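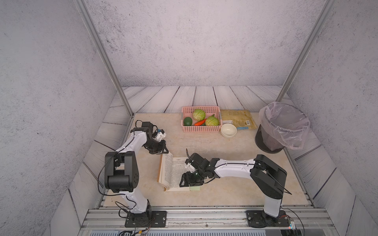

Fig. 1. Open paperback on the table, green sticky note at the foot of the right-hand page.

# Pulora Evening Course: Looking After Books at Home

## Session 2: Reading and working at the table

Handout dated 31 May 2026. Please bring it to the practical, along with one paperback of your own. An ordinary one will do.

Last time we dealt with shelves. Most of the wear on a household book happens off the shelf, on whatever table it gets used on, and in many homes that table is also where the shopping is put down. This session covers where to put the book, how to open and close it, and how to mark a page.

### 1. Placing the book

Clear a space in the middle of the table, larger than the book when it is open. Move food to the back. A basket with sides is better than a tray, as a round fruit will roll off a tray sooner or later. Bowls go beside the basket and packets lie flat. If there is a bin, stand it at a far corner, where you don't have to pass scraps over the pages.

Lay the book down closed, front cover up, and check that nothing is under it. Crumbs and grit mark the back cover first, and the dents don't come out.

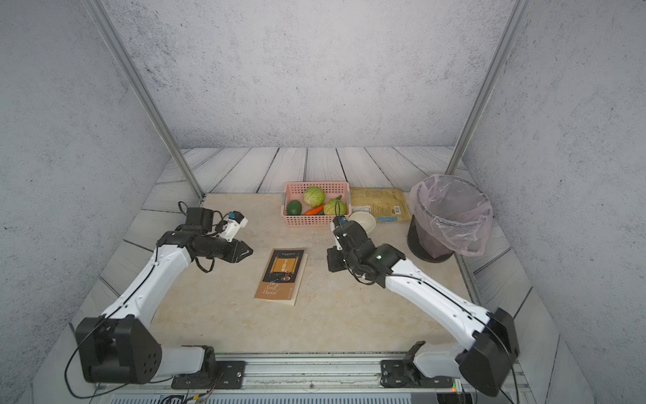 One member of the April group objected that all this was too much fuss for a cheap paperback, and said she had read cookery books next to the chopping board for years with no harm done. It is a fair point. Plenty of books are meant to be used up. The course assumes you have at least a few you would like to keep, and the same habits do for both.

### 2. Opening and turning

- Open a new paperback a few leaves at a time from each end, working towards the middle. Don't force it flat in one go.
- Turn from the outer corner with a dry finger. Never lick it.
- If the page edges fan or curl on one side, hold them lightly near the margin. Pressing on the print makes it shine in time.
- Don't lean on the gutter to keep the place. Use a light weight on each side if you need both hands. The Urow snake weights in the course box are suitable, and there are 16 of them, so one pair per table.

Text set in columns or short lines, as in verse, often means keeping a page open for longer while you find your place. Rest the heavier side of the book on a folded cloth so that the spine isn't carrying the strain. A card cover bends before the page block does, so watch the cover.
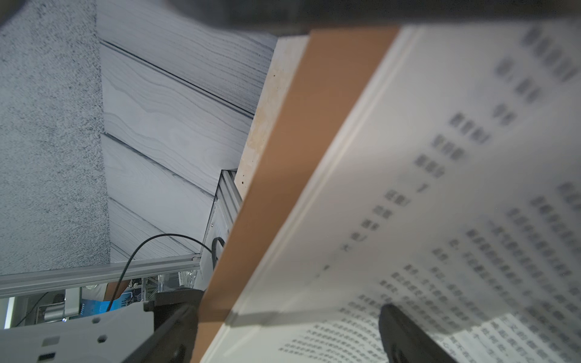

### 3. Marking a page

Sticky notes are what most people use. They are fine for an evening. Left in for months they leave a trace of adhesive, which picks up dust, and on soft paper the surface can lift when the note is peeled. Peel slowly, back on itself and close to the page.

For longer use, cut a strip of plain acid-free paper. The Iva pads we hand out are already the right width. Let the strip stick out by 2 cm or so and no more, or it will bend over and crease. Put nothing thick between the pages: no pencils, no folded letters.

### 4. Closing and putting away

Take out any weights first, then bring both halves up together and let them meet. Check the long edge for leaves that have folded in. Lay the book flat, and keep one hand on the cover while you straighten what is round it. 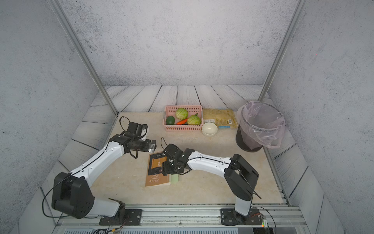
Anything you set down beside the book at this stage should be dry and clear of the cover. Wipe the rest of the table once the book has gone back to the shelf. Cooking oil is the worst of the common stains and there is little to be done about it at home.

### For the practical

Work in pairs. One person sets out the table as in section 1, and the other opens, marks and closes the book. Then swap. Write down where the cover creased, if it did, and how far open the book was when it happened.

Reading for next time: chapter 3 of the Sperling booklet, on loose leaves.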